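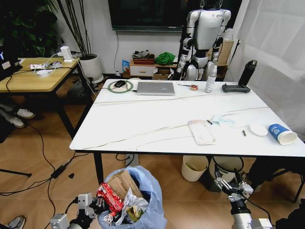 How to clear a work table that has turned into a dumping ground

I have shared a flat above a hardware shop in Trollirport for long enough to know that a table is never just a table. It is a desk in the morning, a snack bar in the afternoon, a place to open parcels whenever a parcel comes, and by the evening it is all of those at once with a laptop stuck at the back somewhere. I used to tackle it by standing there and sighing, picking up one thing, carrying it to the kitchen, getting distracted by the kettle and coming back to find the table exactly as I'd left it (with a mug added).

What follows is the way I do it now. It's a clearing method more than a cleaning one, although there's a wipe at the end, and you should be finished in 30 minutes even if you stop to read the back of a packet.

What you need

A bin or wastebasket with a fresh bag in it
A second container for paper and card
A small pot or jar for batteries
A spray bottle of whatever you normally use on the surface
Two soft cloths, one for damp and one for dry

I buy the Morsy bags because the market stall in Jendton sells them by the roll, but any bag will do so long as it's generous for the size of your bin. You want plenty to fold over the rim. A mean little bag slides down inside the moment you drop something heavy in, and then you're fishing about with your sleeve rolled up.

Step 1. Bring the bin to the table

I know this sounds too simple to be a step! But it has made more difference to me than everything else put together. Don't walk each wrapper across the room. Put the bin right up against the table, near the corner where you naturally stand, open the bag out as wide as it will go, and set the card container next to it. If you're right-handed you may like it the other way round from me, so shuffle things about until your arm feels comfortable.

Step 2. Decide what lives there

Before you throw away a single thing, choose what is allowed to stay. On a work table that's usually the computer, the mouse and its mat, something to write with, perhaps the tape, and a drink with a proper lid on it. Push all of these to the back edge in a row. They needn't be beautifully arranged yet, they only need to be out of the way, so that everything still sitting in the front half has to justify itself.

Do look before you push. Cables have a habit of running underneath things, and a good shove at a laptop can bring a drink along with it. I lift the mouse and mat together, one hand under the mat, and move them as if they were a plate of food.

Step 3. Card first, because it's the bulkiest

Old boxes take up far more room than they deserve, and once they've gone you feel you've got somewhere, which helps if you're the sort who loses heart. Have a quick feel inside every box before it goes. I once recycled the spare key for a bicycle lock that way, and I have been careful ever since. Peel off any plastic tape you can get hold of, press the box flat, and if it's too long for your container fold it along the creases it already has. Trying to make new creases in stout card is hard on the fingers and it springs open again anyway.

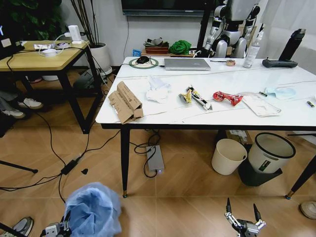
Once the card has gone, have a look for anything with your name and address on it. Labels come off more easily if you start at a corner and pull slowly, and I tear mine up small.

Step 4. Wrappers, tissues and other soft rubbish

Now for the quick part. Work from one end of the table to the other and don't hop about. Pick up each wrapper by its closed end, or pinch the open end shut, and the crumbs will travel with it into the bag. If you scoop the lot up in one armful you'll have crumbs in the keyboard, crumbs on the chair and crumbs in your slippers, and I speak as someone who has had all of these on one evening.

Used tissues and disposable masks go straight in the bin, and I tuck them well down under something else. Then I go and wash my hands before carrying on, even though it breaks the rhythm a bit.

Clear packets and trays deserve a second glance. It's easy to see something see-through and assume it's empty, when there's a little sachet or a spare screw sitting in it. Tip them over your palm first. Rinse trays if your council takes them, and check which sorts it takes, as the rules in Trollirport are different from the ones in Jendton, and that's only a short bus ride away.

Step 5. The small awkward things

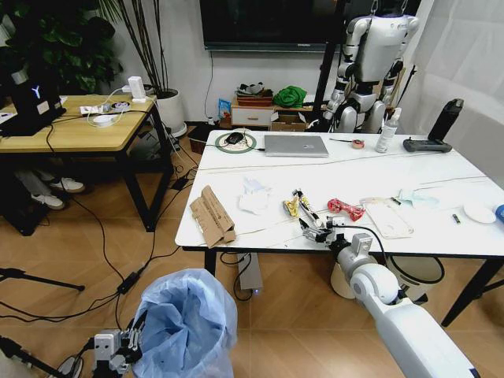
Small bits are what slow most people down, and I'd leave them till last so that you can see them properly. Batteries are the ones to watch. A single one lying on its side, like the one near the round white lid here, is just the sort of thing that gets swept up with the wrappers. Pop it in the jar and take the jar along when you next pass a collection point. If you can't remember whether a battery is spent, put it in the jar anyway or test it now, but don't lay it back down on the table to wonder about later. Lids go with whatever they belong to, and if you can't think what that is, give the lid until the end of the week.

Step 6. Wipe it down

Spray the cloth and not the table, particularly with electrical things nearby. I use Devik, the unscented one, and a couple of squirts does me. Start at the back, lifting each thing in your row as you come to it, and draw the cloth towards you in long overlapping strokes. Pale, glossy tops show every smear, so go over them again with the dry cloth while there's still a bit of damp to chase.

Step 7. Tie the bag and put the bin back

Gather the neck, squeeze out the air gently and knot it. Put a new bag in straight away, before you sit down, and keep the rest of the roll in the bottom of the bin underneath it. The card can wait for collection day if it's somewhere dry.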